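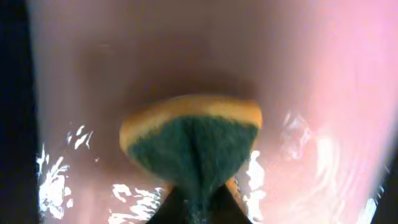
Éponge à deux couches, mousse et face verte à récurer, serrée par une pince du banc Orozco.

Comment un robot apprend à laver une assiette

Publié le 12 décembre 2020 par le club de robotique Troma, à Costemer

Laver une assiette demande peu de réflexion à un humain. Pour un robot, il faut découper cette tâche en gestes simples, puis décrire chaque geste avec des nombres. Les 15 élèves du club Troma y travaillent depuis février avec leur animateur, Aurelio Jaramillo. Cette page explique comment fonctionne leur projet. Elle s'adresse aux lecteurs qui n'ont jamais programmé de robot.

Le banc

Un banc de robotique est un poste de travail où les bras sont fixés à demeure. Le nôtre s'appelle Orozco et porte deux bras. Un bras est une suite de segments rigides reliés par des articulations. Dans chaque articulation, un moteur fait tourner le segment suivant. Un capteur placé près du moteur mesure l'angle obtenu. Si l'ordinateur connaît tous les angles et la longueur de tous les segments, il peut calculer où se trouve le bout du bras. Ce calcul s'appelle la géométrie directe.

Le calcul contraire est plus difficile. On choisit un point, par exemple le bord d'une assiette, et on cherche les angles qui amènent la pince à cet endroit. C'est la géométrie inverse. Il existe souvent plusieurs solutions. Tends la main vers un verre : tu peux garder le coude bas ou le lever, et la main arrive au même point. Le programme doit choisir une seule de ces positions, de préférence sans heurter l'autre bras.

La pince

Une pince parallèle possède deux mors qui se rapprochent en restant face à face. Elle n'a ni pouce ni paume. Elle sait faire deux choses : s'ouvrir et se fermer. Tout le reste du mouvement vient du bras.

Le réglage important est la force de serrage. Une assiette est rigide, elle ne change pas de forme quand on la serre. Une éponge est déformable. Plus la pince ferme, plus l'éponge s'écrase, et la partie qui touche l'assiette change de forme elle aussi. Le programme ne peut donc pas se contenter d'une seule mesure prise avant la saisie. Il doit observer l'éponge pendant le geste.

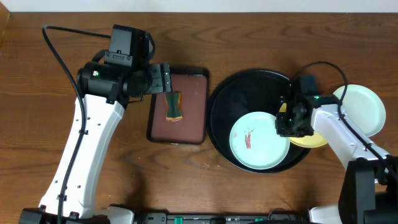
Pourquoi utiliser deux bras pour laver une seule assiette ?
Une assiette posée sans être tenue glisse dès qu'on la frotte. Un bras la maintient, l'autre déplace l'éponge. Les deux programmes partagent la même horloge, ce qui évite que le frottement commence avant que l'assiette soit tenue.

Les caméras

Une caméra de poignet se déplace avec la pince. Elle voit de près ce que la pince saisit, mais elle voit mal le reste de la table. Une caméra placée plus haut donne une vue d'ensemble. Elle sert à trouver la vaisselle, le plateau et la bassine. Il faut les deux, car chacune a des zones cachées : vu de haut, un bras peut masquer l'objet qu'il est en train de saisir.

Pour l'ordinateur, une image est un tableau de nombres. Chaque case du tableau est un pixel, et chaque pixel contient trois valeurs : rouge, vert, bleu. Repérer une tache revient à chercher un groupe de pixels dont les valeurs diffèrent de celles de la vaisselle. La méthode paraît simple. Elle échoue dans un cas fréquent : l'eau renvoie la lumière de la lampe et produit des reflets blancs. Sur une surface claire, le programme peut prendre un reflet pour une tache, ou l'inverse. Un reflet change de place quand la caméra bouge. Une tache reste au même endroit de la vaisselle. Comparer plusieurs images prises depuis des points différents permet donc de les distinguer.

Apprendre par démonstration

Au début, le groupe écrivait chaque mouvement à la main, angle par angle. Un programme de ce type fonctionne tant que rien ne bouge. Si l'assiette est décalée de la largeur d'un doigt, la pince se ferme à côté.

Le club a donc changé de méthode. Un élève guide les bras à distance et réalise la tâche lui-même. Pendant ce temps, le logiciel Stolto – développé par les élèves les plus âgés – enregistre les images et les angles des articulations. Une démonstration complète s'appelle un épisode. Notre collection contient 2 153 épisodes. Les épisodes ratés sont rangés à part, avec une étiquette qui indique la cause.

Le programme d'apprentissage reçoit ensuite ces enregistrements. Il cherche un lien entre ce que voient les caméras et le mouvement que l'élève a commandé. Il ne sait pas ce qu'est la propreté. Il calcule seulement quel mouvement est le plus probable devant une image donnée.

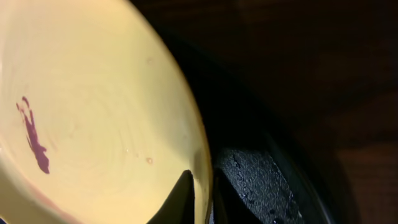 Pour que ce calcul soit utile, les épisodes doivent être variés. Si la vaisselle est toujours placée au centre de la table, le programme n'apprend que le centre. Les élèves changent donc la position des objets, leur couleur et la forme des taches. Ils changent aussi la lumière. Un bol demande une saisie différente de celle d'une assiette : son bord est plus haut et sa paroi est courbe. Un mors passe à l'intérieur, l'autre à l'extérieur, et la pince doit s'incliner pour suivre la paroi.

L'essai

Un essai se déroule toujours dans le même ordre. On place les objets, on note leur position, puis on lance le programme sans aider les bras. Un élève garde la main près du bouton d'arrêt d'urgence. Les autres restent derrière la ligne tracée au sol.

La dernière série comptait 34 essais. L'erreur la plus fréquente était une éponge saisie trop près du bord, qui pivotait ensuite dans la pince. Le groupe a enregistré de nouvelles démonstrations avec l'éponge placée de travers sur le plateau. Les résultats de la série suivante ne sont pas encore dépouillés.

Petit vocabulaire

Articulation : liaison mobile entre deux segments du bras.
Capteur : composant qui mesure une grandeur, comme un angle ou une force.
Épisode : enregistrement d'une démonstration, du premier mouvement au dernier.
Mors : partie de la pince qui touche l'objet.
Pixel : plus petit élément d'une image numérique.

À faire chez toi

Prends une éponge sèche entre le pouce et l'index, près d'un coin, et frotte une assiette en plastique. Recommence en la tenant par le milieu. Compare l'angle que prend l'éponge dans les deux cas et dessine-le dans ton cahier, avec la position de tes doigts.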